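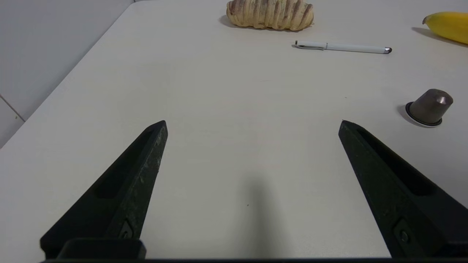

Teach a Robot to Clear the Table!
How the Zetside Robot Club gets a machine to pick things up

Have you ever been told to tidy up and wished that a robot could do it for you? At the Zetside Robot Club, children aged nine to thirteen are trying to make that wish come true. Their project is called Talarov, and it is a robot helper that picks things up and puts them where they belong.

It sounds easy. You pick up bananas, pens and bread every day and you hardly think about it. But a robot has to be taught every single bit of the job, and that makes it a brilliant puzzle!

Where do we start?

The club started in September, and the first weeks were all talking and drawing. What should the robot move? The children wanted things you might really find lying about at home: food, a pen, something from the bathroom shelf. "We chose things that are awkward in different ways," says club leader Zorica Janevski. "If everything was a neat little cube, we'd be finished by teatime."

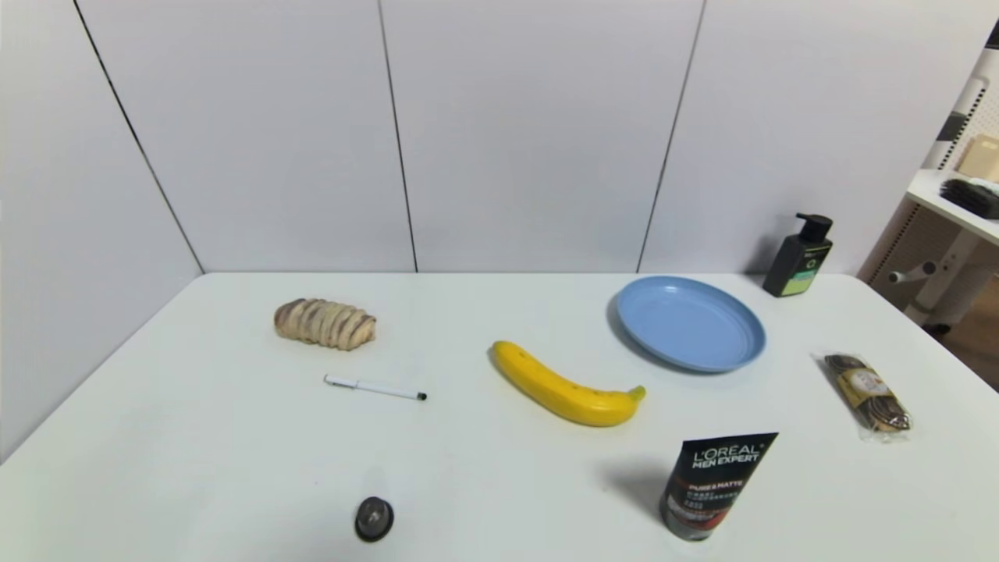
A table full of challenges, with a banana, a plate, a braided loaf and a pump bottle among them.

Now think like a robot for a minute. A banana is curved, so where is the best place to hold it? A pen is thin and lies very flat, so the fingers must go right down to the table without bumping into it. A tube standing on its cap can topple if you nudge it. And bread might get squashed if you squeeze too hard!

Your own hand sorts all this out in a blink. You have five fingers, lots of bendy joints and skin that can feel. Talarov has two fingers, and they can do just one trick: open and close. (Try it yourself! Use only your thumb and one finger to pick up a pencil, then a sock, then a spoon. Which was hardest?)

How does it see?

A robot needs cameras as well as fingers. One camera looks across the whole table, a bit like your eyes do when you sit down for breakfast. It helps the robot find out what is there and where everything is. Another camera rides along close to the fingers, so it gets a really good view of whatever is about to be picked up.

Why have both? Hold your hand up in front of your face and you'll see that it hides part of the room. The same thing can happen to a robot when its arm gets in the way. With two different views, there is a much better chance of spotting what it needs.
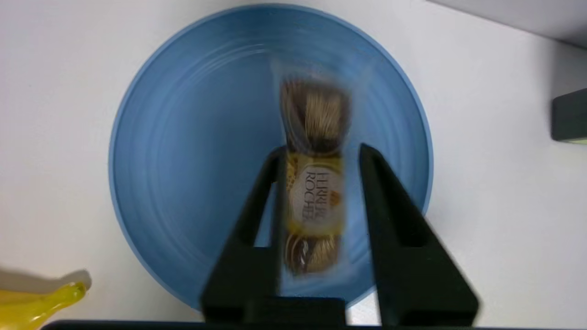
Wrapped snacks are the ones that make everybody in the club groan and giggle. Clear plastic is shiny, and you can see straight through it, so it is hard for a computer to work out where the packet begins and ends. It crinkles too. Grip it by the edge and you may only have hold of the wrapper. Grip it across the middle and you have a much better hold.

Learning by practising

So how does the robot learn? The same way you learned to ride a bike: by having lots and lots of goes. Each go is called a trial. After every trial the children write down what happened, even if the answer is "missed it completely". By March 17, 2019 they had filled in 2,548 trials, and the notebook was nearly full!

Despina Spahić, who is eleven, looks after the notebook. "The mistakes are the best pages," she says. "Once we did 27 goes with the pen and it kept stopping too high. Then we changed one number in the program and it got it. We all screamed."
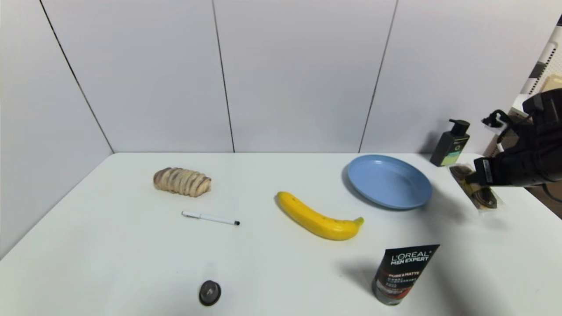
Changing one thing at a time is a very good rule for any experiment. If you move the snack and change the speed and swap the program all together, you won't know which one made the difference. The club also has a safety rule: hands stay away from the table whenever the arm is switched on, and a grown-up is always next to the stop button.

Words to know

Gripper: the part of a robot that holds things.
Trial: one go at a task.
Program: the list of instructions a computer follows.

Have a go at home

You don't need a robot for this one! Ask a friend to be the robot and put a few safe things on the table. Your robot may only use one thumb and one finger, and may only do exactly what you say. "Pick up the spoon" is not allowed. You have to say things like "move your hand forward", "stop", "down a bit" and "close". Then swap places and try again with the robot's eyes shut.

Send your best set of instructions to the club at the Histley library desk. The clearest ones will be pinned up for everyone to try.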